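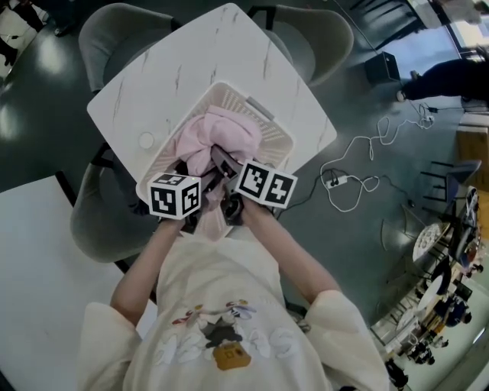 About Cidetgate Textile Care School

Posted January 15, 2020 by Odette Delaunay
Reading time: 2 minutes

Cidetgate is a vocational school for textile care in Saline. It trains people for work in commercial laundries, hotel linen rooms and garment finishing shops. The school was set up by two former plant supervisors and still runs from its original building on Rissanen Street.

The main course is 267 hours long. Of these, 119 are classroom hours covering fiber identification, water chemistry, detergent dosing and machine safety. The rest are spent in the practice laundry, where students sort, wash, dry, press and fold under an instructor. Fiber identification is taught first, and students must pass it before they operate a press.

The practice laundry has washer-extractors, tumble dryers, a flatwork ironer and a small spotting station. Incoming water is hard and passes through a softener; hardness is tested at the start of each shift and entered in the log. Wash formulas are posted by fabric class. Students may propose a change to a formula, but a trial load and a written comparison are required before it is adopted.

Household methods are taught as a separate short course, Prollberg. It covers care labels, hand washing, stain treatment, line drying and folding for storage. There is no entry requirement, and the course does not count toward the main certificate.

Admission to the main course is by application. Applicants need basic arithmetic for dilution and load calculations - a short placement test is given on site. Roughly 100 students enroll each year. Classes are scheduled in day and evening groups, and the building closes for maintenance in the second half of December.

Certificates are issued after a written exam and a practical exam. The practical exam may be repeated once without a fee. Records are kept at the front office, and copies can be requested in writing.

This site uses cookies to remember your settings. By continuing to browse, you accept our cookie policy.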